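4.2 Query Differencing on Small Retail Sites

The second test looked at how well simple differencing tracks changes in search position for small online shops. Each shop's pages were saved once a day, and each saved copy was compared with the one before it. A change was logged only when the visible text differed; changes to menus, counters and dates were left out.

The Palia set holds 2,000 product pages from 34 shops. For each shop we chose 80 search phrases and recorded the position of its best page for each phrase. Diltik was used to save the pages and Brernar to run the searches. Both tools kept their default settings, apart from the wait between requests, which was raised to 300 seconds after two shops blocked our first attempts.

Pages with short titles moved more often than pages with long ones. Edits to the first paragraph were followed by a change in position more often than edits lower down. The effect was weak for shops that sold a single type of product and stronger for those with mixed stock, such as clothing and hair accessories (Figure 3).
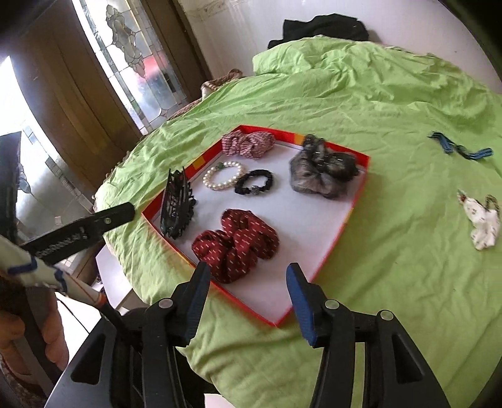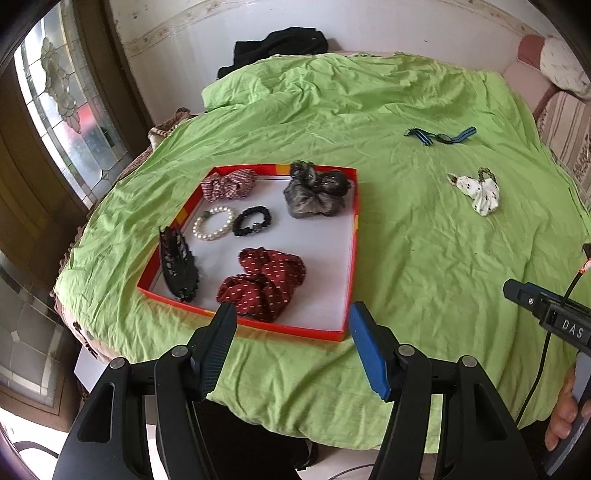

Figure 3. Hair accessories in an open box on a bed.

Kyung-hwa Yeom, in written comments on an earlier draft, objected that a daily comparison cannot separate the effect of an edit from the normal drift of the rankings, and asked for a control group of pages that were left unedited. Such a group was added for the Seo phrases only, and those results are given in Section 4.3.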